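Chapter 8
Borrowing with a Card

In the last chapter we looked at savings accounts, where the bank pays interest to the customer. Now the money moves in the other direction. A credit card is a small loan which is opened again each time you pay in a shop, and many people use it for years without learning how the interest is calculated.

Let us take a cardholder in the town of Herath. Her statement from Drornel Bank shows a balance of $3352, and the minimum payment is 2 percent of it. She pays only the minimum and believes that the month is finished well.

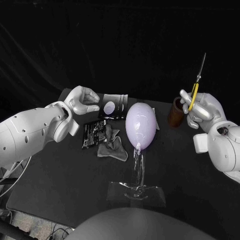

Parveen Biswas remembers that she read her first statement in the same way: the minimum was printed in large type, so she took it for the full price of the month. Only later did she look at the line for interest, and by then she had paid $431 in charges.

Her mistake is a common one. The minimum payment keeps the account in good order, but the rest of the balance stays and interest is added to it.

In this chapter you will learn to read a statement line by line, to find the daily rate from the yearly rate, and to compare two cards, the Wulow and the Cikia. Please keep a calculator near you. Section 8.1 begins with the words used on the statement.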